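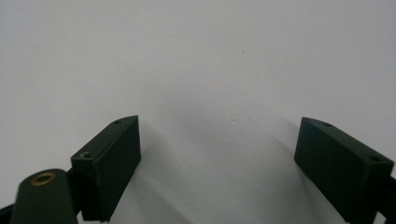 How to clean and touch up a plain white surface

Pale surfaces show everything. A white shelf, a painted tabletop or a smooth wall can look fine at night and then show every smear once the morning sun comes in low across it. The method on this page works for painted and laminated surfaces with a smooth finish. Don't use it on bare stone, unsealed wood or wallpaper.

What you need

Two soft cloths, lint-free if you have them
A bucket of lukewarm water
Mild dish soap
Baking soda
A melamine sponge
A small foam roller and leftover paint, if you plan to touch up

Step 1: Clear and dust

Take everything off the surface, including the things you usually clean around. Dust it dry before any water goes near it. Grit left on the surface turns into fine scratches when you rub it with a wet cloth, and on white these fill with dirt and look gray.

Work from the top down on a wall, and from the back edge forward on a table or shelf.

Step 2: Wash

Put a teaspoon of soap in the bucket. More soap leaves a film. Wring the cloth until it no longer drips, then wipe in straight, overlapping passes. Circles leave swirls that you will see later from the side.

Change the water when it clouds. For a full wall that may mean several buckets. For a shelf, one is enough.

Step 3: Treat the marks

Look at the surface from a low angle with a lamp off to one side. Shadows in the room can look like stains, so move the lamp before you start scrubbing at one.

Pencil and scuffs: damp melamine sponge, very light pressure. It is a fine abrasive and will dull a glossy finish, so test it in a corner.

Grease: a drop of soap straight on the damp cloth. Leave it on the spot for 10 minutes, then rinse.

Coffee and tea: baking soda and water mixed to a loose paste. Dab it on, wait, wipe it off. Repeat once if needed.

Ink: rubbing alcohol on a cotton swab, laminate only. On latex paint it will lift the color along with the ink.

Step 4: Rinse and dry

Go over the whole surface with clean water and the second cloth. Dry it right away. Most streaks on white come from skipping this step.

Step 5: Touch up, for painted surfaces only

Let the surface dry overnight. Stir the leftover paint well, then put a small amount on the foam roller and roll most of it off on cardboard. Cover the mark and feather outward with what is left on the roller. Two thin coats will blend better than a thick one. Leave at least 2 hours between them, or longer if the can says so.

Old paint may not match. White yellows over the years, and a touch-up from the original can can show as a cool, bluish patch. If it does, repaint to the nearest corner or edge.

Keeping it clean

A dry cloth once a week is enough for most shelves and tables. Put felt pads under lamps and planters, and wipe spills before they dry. I do a full wash in March and again when the windows get closed up for the winter.

If a stain keeps coming through fresh paint, it needs a stain-blocking primer first. Water marks nearly always do. Find the leak before you prime.

Written by Shanti Mittal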